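Ticket 1394: Nahtplaner verwechselt Fadenenden mit Nadelspitze
Projekt: Starnmont / Modul: Perzeption
Gemeldet von: Imke Kasten
Zugewiesen an: Cauã Prado
Status: in Bearbeitung

Fehlerbild: Der Planer bricht beim Greifen der Nadel mit Code 2002 ab (Zielpose außerhalb des Arbeitsraums). Betroffen sind nur Läufe, in denen schon Knoten auf dem Gewebepad liegen. Auf frischem Pad nicht reproduzierbar.

Kasten: Log geprüft. Die Segmentierung liefert zwei Kandidaten für die Nadelspitze, einer davon liegt in der Knotenreihe. Der Tracker springt zwischen beiden hin und her, danach kippt die geschätzte Nadelebene.

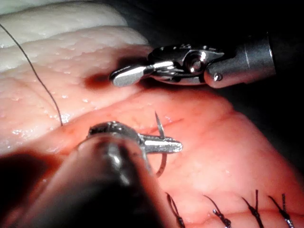
Foto: Imke Kasten / Starnmont

Die Nadel sitzt etwa mittig im Nadelhalter, die Spitze liegt frei über den Backen. An den vier fertigen Knoten stehen kurze Fadenenden hoch, und jeder Knoten hat einen kleinen metallischen Glanzpunkt. Ich vermute, dass der Detektor auf diese Reflexe anspricht.

Prado: Bestätigt. Mit abgeschaltetem Glanzfilter noch schlechter, daran liegt es also nicht. Kandidaten werden jetzt verworfen, wenn sie nicht mit der Backenpose aus der Kinematik zusammenpassen. Branch ist gepusht.

Kasten: 24 Läufe wiederholt, kein Abbruch mit 2002 mehr. In einem Lauf verliert der Tracker die Nadel ganz — vermutlich Verdeckung durch den zweiten Arm. Dafür bitte eigenes Ticket.

Prado: Angelegt. Merge erst nach Review durch Sumaiya Thambiah.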